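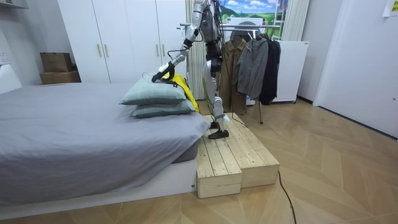

**Do I need a ticket for the Menby street festival?**
Nope! The parade and the market are free, and you can just wander in from any side street. The only thing you pay for is the Saturday evening supper on Stevum Square, and those tickets go on sale in September. If you're staying over, book early and check what you're getting. I like a low bed with two pillows stacked on it after a day on my feet, and the small guesthouses near the square fill up first.

**How long is the parade?**
It runs from the old Tornard mill down to the river, 3,531 feet in all (yes, we measured it with a wheel). Give yourself two hours if you want to see every float go by.

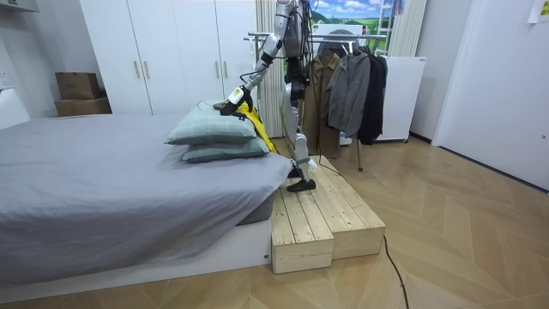 *Yellow again this year!*

**Can my group still join the parade?**
Sure, as long as your form reached us before the list closed. Groups need at least 8 people, and everybody walks, so please pick comfy shoes. Last year 1,098 people marched, and I think I waved at all of them.

**What should we wear?**
Anything bright. Long sleeves are smart, it gets chilly by the water once the sun drops.
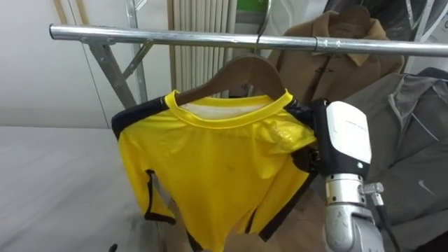

One reader wrote in to say "please tell folks the drummers start before the dancers, we missed them two years running," so okay, consider yourselves told. Drummers go first, then the dancers, then the floats. Get to the mill end early if drums are your thing.

**Where do I park?**
The Bataineh lot is the easiest, and there's a shuttle every 20 minutes until midnight. Don't try Mill Street, it's closed from breakfast on. 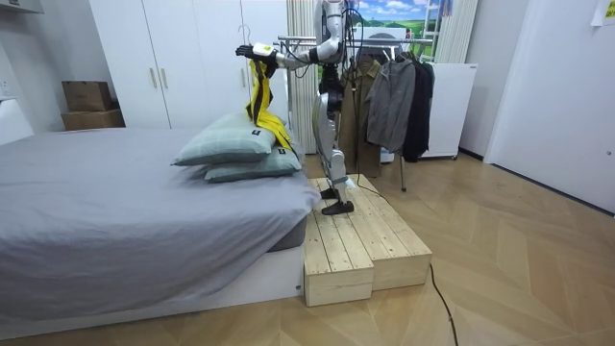
*Yellow fabric with black bands*

**Are dogs okay?**
On a leash, yes, but the drums are LOUD. Mine stays home.

**What if it rains?**
We march anyway! Supper moves into the covered market and your ticket still works.

Page updated 16/07/2018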